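Why Are Lemons Sour?
A Young Readers' Guide from the Lerer Center for Food and Farming

Almost everyone remembers the first time they tasted a slice of lemon. The eyes close, the lips pucker and the mouth fills with water. This guide explains what causes that reaction, where lemons come from and how people have put their juice to use. Words in the list at the end may be new to some readers.

What is inside a lemon?

A lemon is a kind of berry. Scientists who study plants call it a hesperidium, a name they also give to oranges, limes and grapefruits. The outer skin is called the zest. It contains tiny pockets of oil, and these give the fruit much of its smell. Under the zest is a soft white layer called the pith, which tastes bitter.

Inside the pith are the segments. Each segment is filled with small sacs shaped like teardrops, and each sac holds juice. The juice is mostly water. It also contains a little sugar, some vitamin C and a large share of a substance called citric acid. Citric acid is what makes a lemon sour.

How does the tongue know?

The tongue is covered with small bumps, and many of these bumps hold taste buds. Taste buds can detect sweet, salty, bitter, savory and sour. When acid touches the cells that detect sourness, they send a signal along nerves to the brain. The brain answers quickly. It tells the mouth to make more saliva, and the saliva thins the acid and helps protect the teeth.

Scientists do not fully agree on why people can taste sourness at all. One idea is that it warned our ancestors about fruit that was not ripe or food that had spoiled. Another is that it helped them find fruit rich in vitamin C.
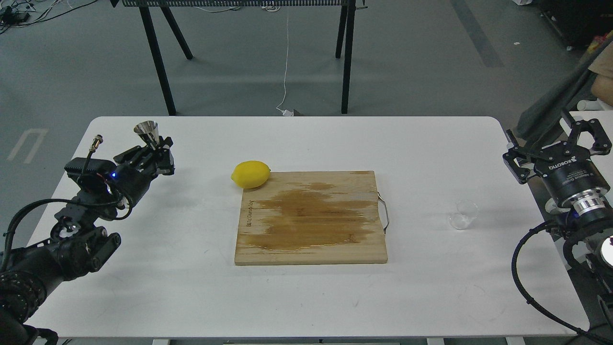
A lemon and a bamboo cutting board.

Where do lemons grow?

Lemon trees need mild winters and plenty of sun. A hard frost can damage the fruit and even kill the tree. For this reason, lemons are grown in places such as California, Spain, Italy, Argentina and parts of India.

The Center keeps a teaching grove at Brestemura, where 97 lemon trees grow on a gentle slope. Visitors in May often notice that one tree may carry flowers, small green fruit and ripe yellow fruit together. Many lemon trees can bloom more than once a year, so fruit of different ages may hang on the same branch. In a good year the grove gives around 900 pounds of lemons, most of which go to school kitchens in Flomden.

Color is not always a sign of ripeness. In warm countries a lemon may be green on the outside and full of juice on the inside. Cool nights cause the green coloring in the skin to fade, and the yellow coloring then shows.

What is lemon juice used for?

Cooks use lemon juice to add flavor to fish, soups, cakes and drinks. It can also keep cut fruit from turning brown. A slice of apple darkens when substances inside it meet the air. Acid slows this change — a few drops are usually enough.

Long ago, sailors on lengthy voyages often became ill with scurvy, a disease caused by a lack of vitamin C. Their gums bled and they grew very weak. Lemons and oranges helped sick sailors recover, although it took many years before ships carried lemon juice as a regular supply.

Try it yourself: the apple test

Ask an adult to cut 2 slices from the same apple and to squeeze a little lemon juice into a cup. Brush juice over one slice and leave the other plain. Put them on a plate and look at them again after an hour. Draw what you see. Do not rub your eyes while handling lemon juice, and wash your hands when you have finished. Slices used in the test should go into the compost.

Words to know

Acid: a substance that tastes sour when it is found in food.
Pith: the white layer beneath the skin of a citrus fruit.
Saliva: the liquid made in the mouth.
Scurvy: an illness caused by too little vitamin C.
Zest: the thin, colored outer part of citrus skin.

The Brestemura grove is open to school groups and families on Saturday mornings. Children must be accompanied by an adult.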